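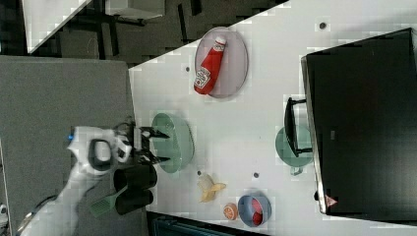 The people at Mutdale have been arguing about fingers since the spring. Their workshop in Hunasstead wanted one gripper for ordinary kitchen things, and the choice came down to two: the soft pads from Florna and the hard, dark metal fingers from Mthembu. I visited on the Monday when the metal ones had their turn. They are angled and end in a point, and with the arm reaching in from the side they were set at the rim of the pale green bowl, where a soft pad is often too thick to enter. Lwazi Maluleke, who keeps the test log, had written 2,122 attempts for the pads and 2,216 for the metal fingers.

Most of the attempts are quite boring to watch, she warned me, and she was right. I found the wrist camera more interesting. At close distance a surface full of holes fills most of the upper picture, and the glare makes white patches over it. The pointed tip of one finger stands in front of this. Maluleke would like to change the lamps before she changes the camera.

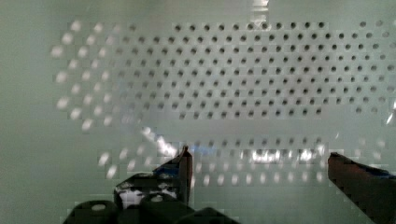

What the log does not say

A score for each grasp is useful, but it hides the cables. Maluleke has added a column for them, and over two months it has become the longest part of her notes. She will give her answer in December. Until then both pairs of fingers stay in use, four days each.

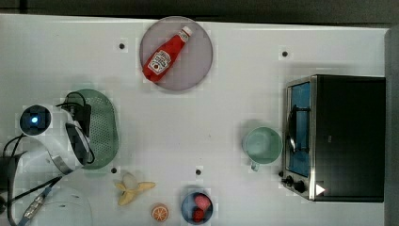

The gripper at the green colander, seen from above.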